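Home
About Us
Our Rolling Stock
Visiting
Membership
Contact

Filed under: About the Railway / Who We Are

About the Callthorpe & Kinyua Railway

Most heritage railways will tell you that a line was saved by love. Ours was saved by a property dispute. The freight company that owned the Callthorpe branch stopped running trains on it, tried to sell the land, and found out that the title was such a mess that no buyer would touch it. While the lawyers argued, a handful of people asked if they could cut the brush back. They were told yes, mainly so that somebody else would be paying for the brush.

We have six miles of track. You will see a larger number in some older brochures and on at least one highway sign. That number included the stretch north of Kinyua Siding, where there are ties and ballast but no rail, and where no train of ours has ever run. We would love to run there. We have been saying so for a long time, and we have decided to stop printing it as if it were done.

What we run

We own two locomotives that work and several that don't. The two that work are a center-cab diesel switcher, No. 36, and a small tank engine that came to us from a gravel pit. No. 36 pulls most of our trains. Visitors ask for steam, and on steam days they get it if the boiler inspector agrees and the weather is not too dry. In a dry summer the fire risk keeps the tank engine in the shed for weeks at a time, so please check before you drive two hours with a carload of children.

The tank engine is often described as having worked the Callthorpe branch in its early life. We looked for proof of this and did not find any. Josué Guimarães went through every pay ledger and engine record we could get our hands on, and the engine isn't in them. There is one photograph that is supposed to show it at the Callthorpe water tower. The engine in that photograph has a different dome and a different cab roof. It could have been rebuilt. It could also be another engine, which is what Josué thinks, and the sign beside it in the shed now says so.

The coaches are a mixed bunch. Two of them are commuter cars with walkover seats and windows that open. The open-air car was built here on a flatcar frame and is nothing like anything that ever ran on this line. People like it best.

About restoration

Be careful with the word "restored" when you read it on any railway's page, including this one. It can mean that every part was taken down, measured, and repaired or replaced. It can mean paint. When we list a car as restored, we now add a note saying what was done and in what year. Several cars lost the label when we started doing this. The Plirnon baggage car, which was the pride of our open house for a long time, has a handsome outside and a floor you should not stand on. It is listed as "cosmetic work only."

Keith Pearce runs the shop. His rule is that a job has no finish date until the parts are in the building. This has made our newsletter duller and our calendar more reliable. The other rule is that we don't buy equipment because it is cheap. We have done that, and it is parked behind the shed under tarps.

Vendors write to us with products that are going to change railroad preservation. We tried one of them, a rust treatment called Flustico, on half of a hopper car and left the other half alone. After one winter we could not tell which half was which, and we had to go back to the shop log to find out. We went back to needle guns and primer.

Who we are

We are a nonprofit with a small paid staff and a larger group of members who work for nothing and argue a good deal. Wekesa Ogola is general manager. He came from a working short line, and he is not sentimental about trains, although he does keep a switch lantern on his desk. Farah Hidayat handles bookings, school groups and the gift shop. Wafula Kioko is in charge of track and is the person who decides each morning whether the lower curve is fit to use. If Wafula says it isn't, the train turns back at the siding and you will be offered part of your fare back.

We have been asked why we don't have a founder's story on this page. There were several founders, and their accounts do not match. Two of them each remember being the one who first walked the line with a chain saw. Both versions are on file in the reading room, which you can visit by appointment.

Money

Fares pay for fuel, insurance and part of the wages. They don't pay for bridges. The timber trestle over the creek needs new stringers, and anyone who tells you a gift shop can cover that has not priced stringers lately. Our members and a few local businesses make up the difference, and in bad years they haven't, and we ran fewer trains.

We are sometimes told that the railway brings a great deal of money into town. It may. We have seen a figure quoted at council meetings and have asked where it came from, and so far we have not been given an answer. We would prefer that you didn't quote it on our behalf. What we can say for ourselves is that the diner on Depot Street puts on an extra cook during our October trains, because the owner told us so.

Membership

We have 500 members on the rolls. Not all of them are active, and a fair number joined for the free rides, which is fine with us. Members get the newsletter, a vote at the annual meeting and the chance to spend a Saturday morning pulling spikes. No experience is needed for most jobs. Operating jobs are another matter: you will start as a trainee, you will take the rules exam, and you may fail it. Past railroad work doesn't get anybody out of the exam. Wekesa took it.

Things we don't claim

We are not the oldest, the steepest or the most scenic railway in the state. The view from the train is pleasant for the middle third of the trip and is mostly the back of a lumber yard for the rest. We don't have a ghost. A television company once asked us to find one, and we turned them down.

If you spot something on this page that you think is wrong, write to Farah at the station and say where you read otherwise. A source helps. "My grandfather always said" is welcome too, and goes in a separate folder.

Page last checked 4/16/22

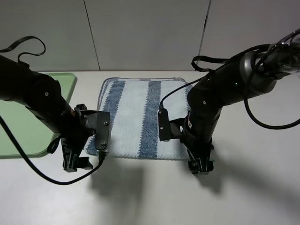 Corrections to the history section go to Josué first, and he is slow, so allow him a few weeks before you write again.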